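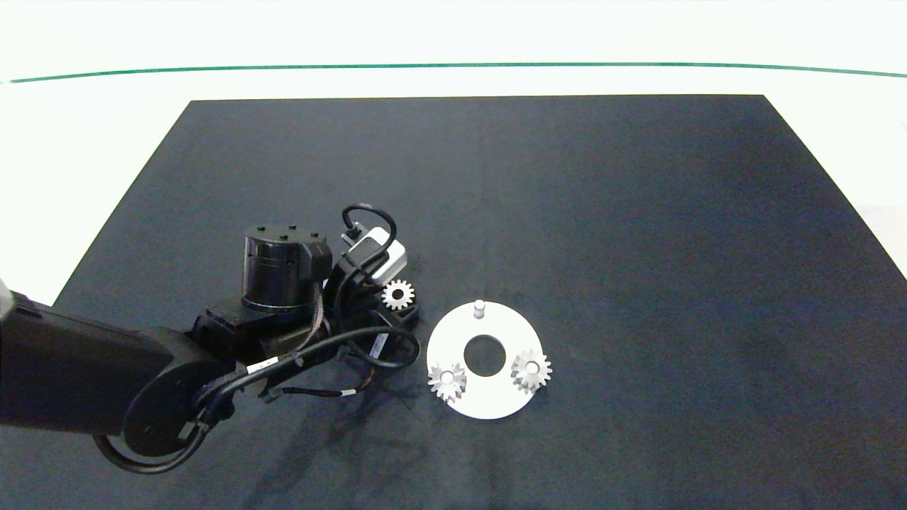
Caoimhe Hennessy

Vonach Gears, data card

Vonach is a set of 474 teleoperated episodes of one arm putting small spur gears onto the posts of a round white plate. I love this task! It looks like nothing, and then you try to line up a bore with a peg through a head camera and your shoulders are up by your ears.

Every episode covers one gear and one post. Ruairí Phelan and I drove all of them, in blocks of 40 or 50. Fumbled attempts stay in, with success set to 0, and some of those are my favorites to replay (the recoveries are great).

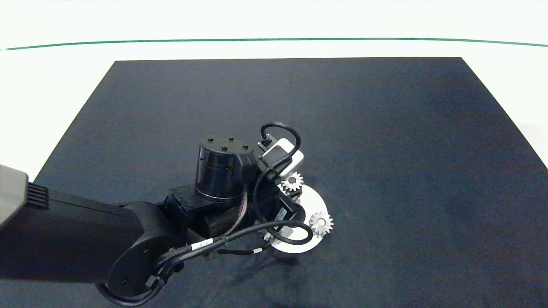
Known gaps

Only one arm, always entering from the left. Three episodes have no wrist video. If you train on this, please write and tell me how it goes!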